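Review: Koneslow K2 camera module on a small outdoor rover

Tags: cameras, controllers, outdoor robots

I bought the Koneslow K2 to replace the camera that came with my Bostar rover kit. The stock one was fine in the garage and poor outside, where it turned most things white by late morning. The K2 cost me $168 with the short ribbon cable and a plastic mount. I paid for it myself.

I have used it since June, mostly on dirt roads. I drive the rover from a laptop and let the Hesirix controller handle speed and steering. The comparison below is with the Bostar stock camera and with a Melis wide camera that I had on loan for two weeks.

Fitting it

The mount is made for a flat plate and the front of the Bostar is not flat. I put two washers under the lower screws and that leveled it. The ribbon cable is too short to reach the controller if you keep the battery in the middle, so I moved the battery back. If you would sooner leave the battery alone, order the longer cable at the same time. The connector on the K2 end is stiff and the latch is small. Do this part at a table.

The Hesirix found the camera on the first try. The Melis needed a new driver and two restarts.

Picture quality outdoors

Exposure is where the K2 earns its price. It keeps color in the sky and still shows a difference between sand and stones, in full sun, with no settings changed. The stock camera could do one or the other.

Sharpness is average. The edges are soft, and anything far down the road is hard to make out. Trees and buildings can be told apart, but I would not ask it for more than that at a distance. Bushes close to the side of the road smear when the rover is moving.

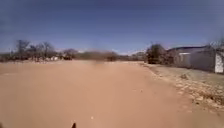
Dirt road in bright sun, both pictures.

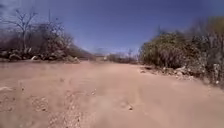

Tiina Niskanen

The wide setting is the one I leave it on. It takes in the road and both sides, which makes steering from a screen much easier. With the camera set too far back on the plate you can get a bit of the rover at the bottom of the picture. Sliding the mount forward one hole fixed it on mine. The Melis is wider still, but it bends straight lines more than I like, and I kept thinking the rover was turning when it was going straight.

Being low to the ground matters more than the camera does. Small stones are easy to see when they are close, but there is not much time to steer around them. I drive at half speed for that reason. A taller mast would help and I plan to make one.

With the controller

Delay was short enough to drive by. I did not measure it properly. The Melis felt the same and the stock camera was slower. The Hesirix saves stills to its card on a timer, and one long outing left me with 2427 of them, which took up less room than I expected. File names are plain numbers that start over every time you power up, so empty the card before you go out again or you will write over the old ones. I lost a morning that way.

Battery time dropped from 80 minutes to roughly 70 with the K2 running. The stock camera is easier on power.

Problems

The lens cap is a push fit and falls off. Mine is gone. Fine dust gets in around the front ring, and I now run a strip of tape around it. Ilaria Pellegrini, who lent me the Melis, tapes hers too, so I would not hold that against one brand.

The manual is 12 pages and four of them are about the warranty. The page on focus is wrong: the ring turns the other way.

Who should buy it

If your robot stays indoors, keep the stock camera. If you drive outside in strong light and want to see the ground and the sky in the same picture, the K2 is worth the money. Get the Melis if you need the widest view and don't mind the bent edges.

I am keeping the K2. Four out of five.

Posted November 2018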